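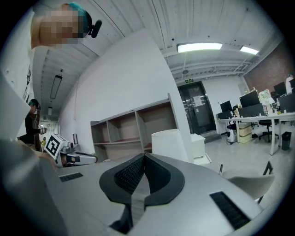 The back hall at Rerkville, February. Six cubbies, nothing in them yet.

Judit Medve wants the shelf filled by October and she would like people to stop asking her with what.

"Everyone has an idea for it," she says. "Board games. Seeds. Somebody's mother's cookbooks. I keep saying let me think. It's a shelf, it can wait."

Light wood, gray frame, two rows of three, up against the big white wall. She likes it bare. Has liked it bare for 11 weeks, which her brother Benedek says is a record for any flat surface in the family.

We talked on folding chairs, coats on. The heating at Rerkville comes on late and goes off early. She had soup in a thermos from Gulyás, the lunch place two doors down, and offered me the lid to drink from.

The plan, as far as there is one: a swap shelf. You bring a thing, you take a thing. No money, no list, no sign-out sheet. Judit ran one before, in the stairwell of the old Andix building, until the lease went. That one was metal and it leaned.

"Things slid left," she says. "All of it. You'd put a vase in the middle in the morning and by night it was leaning on the toaster."

How did people know the rules?

"They didn't. There was one rule. No shoes. I don't want to smell shoes."

She is quick, she talks over the end of her own sentances, and she gets up twice to look at something down the corridor while I'm still writing. Benedek is slower. He did the stairwell with her for 3 years and he remembers the objects better than the people. A fondue set that went out and came back, went out and came back. A box of keys. Winter gloves, lots, never a pair.

"I took home more than I gave," Benedek says. "My wife noticed before I did."

The shelf itself came from Leandro Manzano, who bought it for his daughter's room and found it was too wide for the space beside the door. He'd measured the wall. Not the baseboard heater. He drove it over with Braulio Valdovinos holding one end out of the back of the van, flag tied on, the whole way at walking speed.

"I said take it apart," Braulio told me on the phone. "He said no, it'll never go back together right. So we drove like that. People waved."

Leandro has asked for one thing. He gets the first pick. Judit hasn't agreed to this, she says, she only nodded.

What goes where is a sore subject. Benedek wants a cubby for each sort of thing — kitchen, kids, books and so on, with a label under each. Judit thinks labels make people anxious.

"You come with a lamp," she says. "There's no lamp label. So now you take your lamp home again? No. Put the lamp down anywhere."

Benedek: "And then it's a pile."

Judit: "It was always a pile. People like a pile."

They have had this talk before, you can tell, each one knows where the other is going.

She does want the bottom row kept for heavy stuff. Pots, irons, the big dictionaries. At Andix a bread machine came down off a top shelf and took a chunk out of the stair, and Csaba Tóth, who had the flat below, brought it up every time he saw her. Csaba is coming to Rerkville too. He has 107 paperbacks to get rid of, all westerns, and Judit has told him he can bring a dozen.

"He'll bring them all," she says. "In a Nometti bag, one of the big blue ones. I know him. He'll put the bag down and go."

And if he does?

She screws the cap back on the thermos and thinks about it.

"Then we have westerns. Fine. Top row, left side. But I'm reading the good ones first."

Drop-off opens in spring, date to come. No shoes.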